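Vondidden 官宣11月来 Sallthorpe 开唱,我把目前能确认的信息整理在这条串里,后面有新消息接着往下补。

1/ 消息是今天中午乐队主页发的,落款 2021-05-20。只有一张海报和几行字,写了城市、场馆和月份,具体哪天没写。主办方 Kivow 半小时后转发,说日期会和开票时间一起公布。

2/ 场馆是 Huttunen 音乐厅,满座 3,240 人。之前传的是室外场,看来是放弃了。11月的 Sallthorpe 晚上风很大,放室内合理。

3/ 票价分 3 档,最高一档 500,最低一档 70。70 那档是三楼后排,视线被灯架挡一部分,海报小字里写明了。中间那档价格还没放出来。
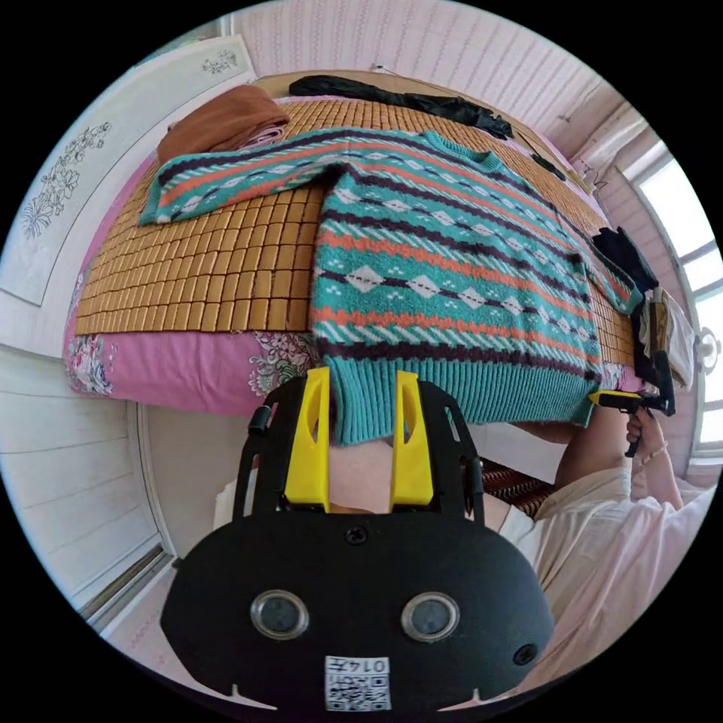
阿满:70 那档我坐过,看别的演出的时候,左半边台完全看不到,声音倒是没问题。预算够的话还是等中间那档吧。

4/ 谢谢补充。我也去查了座位图,三楼左右两侧情况不太一样,右侧靠过道的几排稍好。座位图在音乐厅官网“观众须知”那一页的最下面,不太好找。

5/ 实名购票,一个账号限购两张,入场要核对证件。Kivow 去年延期的那几场退票走得比较慢,这次页面上新加了一条:演出取消或改期,原路退款,不收手续费。建议截图留着。

6/ 会员优先购还没确认有没有。乐队的旧会员系统年初停了,新的还没上线。有人在评论区问旧会员号能不能用,官方没有回。

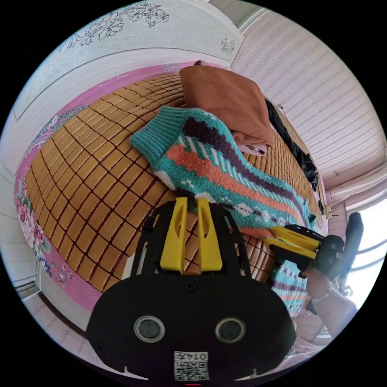 手持夹爪,黑色机身,黄色指垫

7/ 说一下曲目。主页的文案是“整张新专辑加一部分旧歌”,没有给歌单。新专辑十首,全部演完不到一个小时,剩下的时间应该留给前两张。第一张里那首长的器乐曲他们好几年没演了,我不抱太大希望。

8/ 阵容方面,键盘手春天退队以后一直没公布接替的人。海报上是四个人的剪影,少了键盘的位置。有可能现场请外援,也有可能改编曲。上个月的线上演出用的是预录音轨,效果一般,键盘进来的地方都偏闷。

9/ 暖场嘉宾:待定。网上流传的那张带嘉宾名字的海报是假的,字体和官方版对不上,场馆名还少了一个字母。请不要再转了。

10/ 周边也有一点消息。Kivow 在回复里提到会有现场限定款,种类是T恤、帆布袋和一件针织衫,只在音乐厅大堂卖,不接受邮寄。图样没公布。 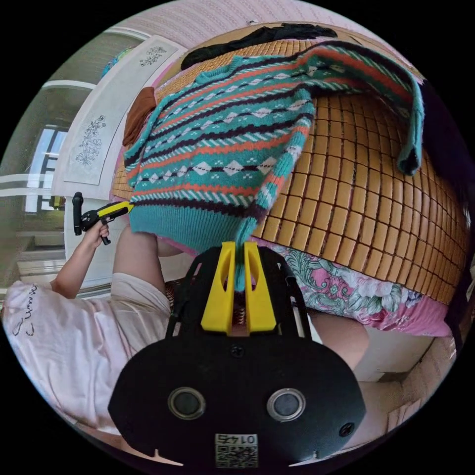
11/ 针织衫这件问的人最多,我集中回一下。目前没有尺码表,没有价格,也不知道是不是每人限购。乐队上一轮巡演卖过一件纯黑的,胸口一行小字,很多人嫌太素。我个人希望这次做成费尔岛那一类的花样,像图里这件蓝绿底的,橙色和深色的横条中间夹着白色菱形,站远了也认得出来。当然也要看成本,提花的肯定比印字的贵。

12/ 交通:音乐厅离火车站走路一刻钟,散场以后往南的末班车比较早,外地来的最好提前订住处。周边的旅馆现在还是平时的价格,具体日期没定,先找可以免费取消的。

13/ 存包处在一楼东侧,大号行李箱不收。可以带折叠伞,不能带自拍杆和玻璃瓶。相机的规定每场不一样,等这场的须知出来再说。

14/ 有几位私信问我收不收票、能不能代抢。都不做,也别信打着我名字的群。

15/ 还没确认的有:具体日期、开票时间、中间档票价、嘉宾、键盘手。确认一项我就在这条下面补一项,不另开新串。

16/ 补一条,刚看到 Kivow 更新了页面,无障碍座位改成电话预约,不走线上。号码在页面右上角,工作日上午有人接。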